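Home | News | Schedule | Tickets | Contact

2 min read

Durkis Basketball Opens Registration for January Youth Clinic in Prastport

PRASTPORT: Durkis Basketball Club will hold a youth clinic at the Choi Center in January. There are 70 places, open to players ages 10 to 14, and the fee is $20. Check-in starts at 8:30 a.m.

Head coach Tanko Bassey will run the shooting and passing stations. Former Wultau guard Musa Obi will lead the sessions on defense.

"We want kids to get a lot of touches on the ball," Bassey said. "Each station runs 40 minutes and then they move on."

Registration forms are at the club office.

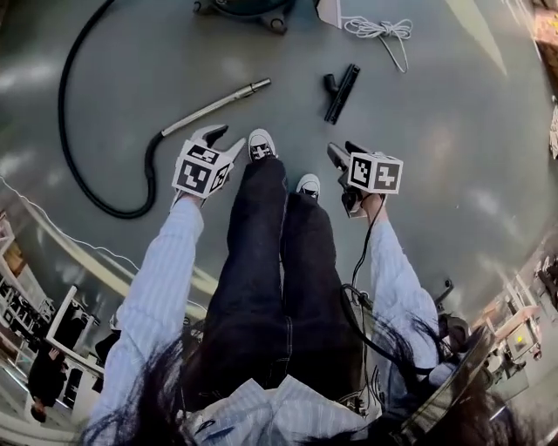

Players should come dressed for the court and bring a water bottle. Shoes must be closed and laced, and canvas sneakers with white toe caps are fine for the passing and footwork stations. Jeans are OK for parents watching from the side, but players need shorts or sweatpants.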